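Litine Hand Tracking: Questions We Get a Lot

What does Litine do, in a sentence or two?
It takes the pose of a cube marker on the back of a glove, adds the finger joint readings from the exoskeleton, and puts out one clean, time-stamped hand pose that your planner or your logger can use. It doesn't plan anything itself (people do ask!), so you'll want to pair it with whatever you already like.

Why a cube and not one flat marker?
A flat marker is lovely until you turn your wrist, and then it's gone. With a cube there is nearly always a face turned toward the camera, and when two or three are visible the solver uses them all together, which calms the jitter down quite a bit.

My pose flips back and forth between two orientations. Help?
Oh, we know this one well. It mostly happens when a single face is seen head-on. Turn on the "prefer last" setting, and if that doesn't settle it, move the camera so it looks at the cube from a corner.

How long should a calibration take?
Not long at all. Giang Cù's recipe is 290 samples with the fingers spread, then the same again while you slowly close and open your hand. You can collect 700 if you're feeling patient, but we haven't seen it help much. 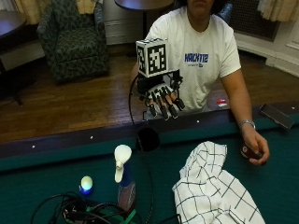
Do the fingers and the cube need separate clocks?
They come in on separate streams, yes, and Litine lines them up for you. If the fingers seem to lag behind the wrist, run the sync check again and look at the offset it prints before you start changing filters.

Where do I send a bug?
To Zulmira Ramalho, please, with your config file and a short log attached. Ticket 569 is a good model of what she likes to get.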